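Christmas at the wrong end of the hill 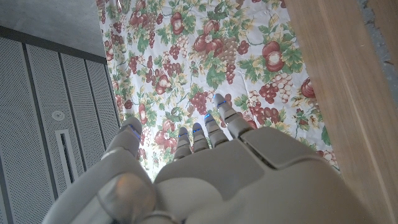

Shayne Donnelly
Allotment holder, reluctant walker and keeper of this diary

December 25, 2021

Half past nine at night and I'm in the back bedroom with a plate of cheese, a mug of tea and my feet up on the suitcase. Everyone else is downstairs arguing about a film. I said I was going up to find my glasses and that was almost 39 minutes ago, so I think they've worked it out.

We're at my sister's in Drudcombe this year, first time. She moved in the spring and has been telling us ever since how lovely it is and how close to everything. It is lovely! It isn't close to anything. The last bit up from Costow is a single-track lane with grass down the middle, and we met a tractor coming the other way with its lights on at four in the afternoon. I reversed the whole way back to the chapel with Mum in the passenger seat breathing in.

Anyway, today. I was awake at five, same as every Christmas since I was little, except now it's my back. Went down in my socks and the dog was already sitting by the oven as if the turkey might let itself out. Put the kettle on, stood at the window. You couldn't see a thing, just black and a bit of rain on the glass, and then very slowly the line of the hill. I do like that hour. I had two mince pies for breakfast and hid the foil cases in my dressing gown pocket, where I found them again just now.

Presents were after church for those who went and after bacon for those of us who didn't. I got a hot water bottle with a knitted cover, some very good secateurs, a book about hedges (I know, but I asked for it) and a jigsaw of a harbour. I am not good at jigsaws. Mum is, and I have a strong feeling that it was really for her, because she had the edges sorted into a baking tray before I'd got the cellophane in the bin. Mum got slippers from three different people. She's put one pair on and the other two are lined up under the tree like they're waiting to be picked.

Wahyudi cooked. My brother-in-law has strong views on Christmas dinner and I used to fight him on it, but I've stopped because he's right. He does the turkey with ginger and lemongrass under the skin and there's a great big bowl of rice alongside the roast potatoes, and his sambal, which he makes in a jam jar and labels MILD. It isn't mild. I had it on a sprout and had to go and stand in the porch. The sprouts were mine, off the allotment, and very small this year, more like peas with ambitions. I picked the lot the day before we drove down and got one carrier bag, and that's from a whole row. Pigeons had the tops off in October and I should have netted earlier. Next year I'm netting in August, I'm writing it down here so that I can't pretend I never said it. The parsnips did much better, long straight ones for once, and there are still plenty in the ground if it doesn't freeze solid.

After dinner there was the walk. There is always the walk. Wahyudi had it all planned on a map, up past Sutcliffe farm, along the top and down through the woods, and he said it was a gentle one. I've just looked and the top of that ridge is 2,027 feet! We didn't go to the very top, thank goodness, as the cloud came down when we were by the second gate and my sister said she wasn't spending Christmas Day being looked for by mountain rescue. So we turned round. But even to the gate it was proper climbing, with the path running like a stream, and I went in over my boot at the stile. My left foot has only just come back.

It was worth it, though, I'll give him that. There was a bit where the wind dropped and we could hear the church bell down in the village and some sheep coughing, and that was all. Mum had stayed behind with the jigsaw and when we got in she'd done the whole of the sky. She'd also had a sherry. She told us about the Christmas of '63, when the snow was up to the sills in the January and Grandad walked to the Waltbridge bakery and back with a sledge, and came home with bread for the whole street. I've heard it every year of my life and the sledge gets longer each time, but today there was a new bit. He'd stopped on the way home at a house with a light on, to warm his hands, and ended up playing cards there for two hours while my gran stood at the window thinking he was dead in a drift. He never told her about the cards! Mum only found out from his brother, years later. We all looked at her. She just carried on fitting the roof onto a boat shed.

I want to get her to write those down, or let me write them down while she talks. I've said that before too. Perhaps tomorrow, while she does the harbour wall.

Tea was cold turkey sandwiches and trifle, nobody hungry, all of it gone. The crackers had the usual rubbish in them. I got a tiny sewing kit and was pleased with it, so that's my age confirmed, and the needle has already mended the hem of my good skirt where I caught it on the stile. My nephew won the quiz by shouting. The dog was sick on the mat, sambal suspected, though he's bright as anything now and has eaten his own supper and some of a candle.

Things to remember for the drive back: Mum's tablets are in the door of the fridge, the big roasting tin is ours, fill up in Costow and not before. I also promised the woman next door two leeks for feeding the cat and I haven't pulled them.

They've stopped arguing about the film and somebody's shouting up that there's more cheese. I've found my glasses. They were on my head. I'm going down.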